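To: Pretham Robotics Club list
From: Csaba Magyar
Date: 18 September 2018
Subject: Re: [pretham-robotics] Cloth task – where are we?

Hello all,

Replies to the list questions are under the quoted part. I have cut the bits that only concern the minibus.

> Could someone write up where the cloth task has got to? I missed the
> last two sessions and the notes on the club page stop in the summer.
> I would like to know (a) whether we are still doing it with two arms,
> (b) what the new people should practise on, and (c) whether we are
> entering Kosier this year or leaving it until next.
>
> Also, did we ever agree on which cloth?
>
> Bognár

The cloth first. We are using the yellow one. The rules from Kosier only say a single plain cloth, so it is allowed. The blue one we had in the summer was too close to the colours on the walls of the pen and the software kept losing the edge of it. Please don't bring in others for now, or the recordings won't match.

The task itself is the same as before. The cloth starts on the floor of the pen, the arms pick it up, and it has to end up on the black mesh shelf in the corner. A run is stopped at 200 seconds. Dropping the cloth is not a fault as long as it stays inside the pen. 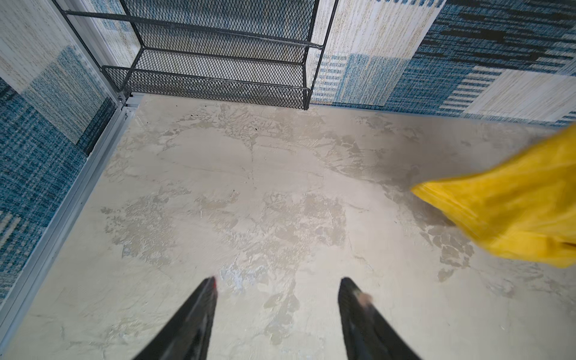
The approach to the shelf is where most of our time goes. The bottom basket has a raised lip at the front, and people driving for the first time tend to come in too low and catch it. Come in higher than you think you need to and lower the cloth once you are past the lip. Narnon, our control program, now has a slow mode on the left pedal, and I would like everyone to use it for the last part of the move until further notice.

On (a), yes, still two arms. One arm can do the lift, but it tends to leave a corner trailing, and under the Kosier rules a trailing corner loses you 10 points. The second arm is there to take up the slack. It does mean two drivers who talk to each other. Pairs who had agreed their words beforehand did noticeably better – we use "holding" and "letting go" and nothing else.

On (b), new members should start with pinch and lift only and leave the shelf alone. Close the fingers on a fold, lift clear of the floor, put it down, open. Do 20 of those before asking for a turn at the full task. Put the cloth down in a heap to start with. A flat cloth is a good deal harder to pinch and I would keep that for October.

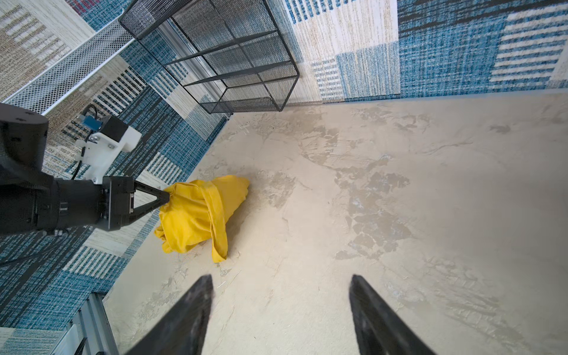 Before the next session

1. Check the finger tips on both arms and tighten anything that has worked loose. The small hex key is in the lid of the grey toolbox.

2. Run the camera check in Narnon before the first recording, and again if anyone has moved a bracket or a cable.

3. Save recordings under the pair's initials. We have 6 files called "test" and I can't tell which are worth keeping.

4. Anyone who wants to drive at Kosier should let me know on the list, with the name of the person they would like to pair with.

On (c), my view is that we enter. The form is short and we can withdraw without losing the fee up to two weeks before. If there are objections, please send them to the list and I will hold the form back until we have talked about it.

Csaba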